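# Can they do chores yet? Gallery, April

Quick page, will tidy later. Short version: some chores yes, slowly. Most of a real kitchen or stockroom, no. Everything here is the work at hand, table stuff, pick it up, put it where it goes. Captions by me (Mirela) unless it says otherwise.

Samer asked for the boring list first, so:

- Wiping a flat counter. Fine. Misses the corners.
- Folding towels. OK if you're not in a rush. Shirts, forget it.
- Stocking a shelf at the Warnau shop. Good on boxes, bad on anything in a crinkly bag.
- Clearing a desk. This is the one everbody wants and the one I'd bet on least.

Bottles are where people get too hopeful. Upright, room on both sides, a decent grip squeezes and lifts, done. Emiliano had Boson on bottles and cans all Sunday and got 142 clean picks before lunch. Then he laid a few on their sides up against a box and the numbers went to pieces.

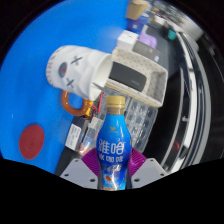 Mugs are worse, and Adhiambo will argue this with anyone. Handle could be pointing any which way. Go in by the rim, or the handle, or around the body? A person doesn't think about it. Boson thinks about it for up to 2 minutes and then sometimes picks wrong anyway.

Clear plastic, same story. Lids, blister packs, sorting boxes. Shiny stuff confuses the depth and you get a grab at thin air. Clamov says their next version handles it. We'll see.

Thin wires: no. Just no.

Shop floor looks better than home, mostly bc somebody already made it tidy. Brisa's count from Warnau was 415 items faced and shelved overnight, two people on call, both got up more than they wanted to. She'd still keep it for the night shift. I wouldn't have it in my kitchen yet.

More from the Buschmann visit when Brisa sends me the rest. Dishwasher loading, supposedly. Bring your own plates.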